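Why do we see colours?

Sunlight looks plain, but it's really lots of colours all mixed up together. I love this bit! Things soak up some of those colours and bounce the rest back, and whatever bounces into your eyes is the colour you see.
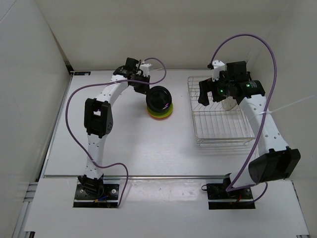

So a ripe banana keeps most of the blue light and throws the red and green back at you. Your brain mixes those two together and says "yellow!"

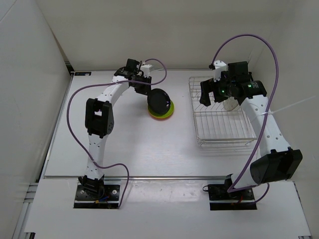 Every colour has its own favourite kind of light to bounce. Grass sends back mostly green, and a tomato sends back mostly red. The lime-green plate sitting on the orange-red one is doing the same trick, each bouncing its own bit of the very same light.

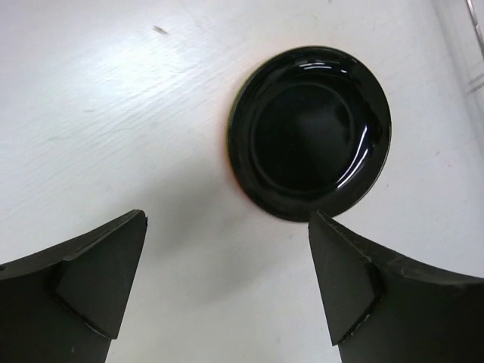
Black is the greedy one (my favourite!). It gulps down nearly all the light and hardly gives any back. White does the opposite, so a black plate on a white tabletop stands out a mile. Try wearing a black T-shirt on a sunny Friday and you'll feel all that gulped-up light turning into heat.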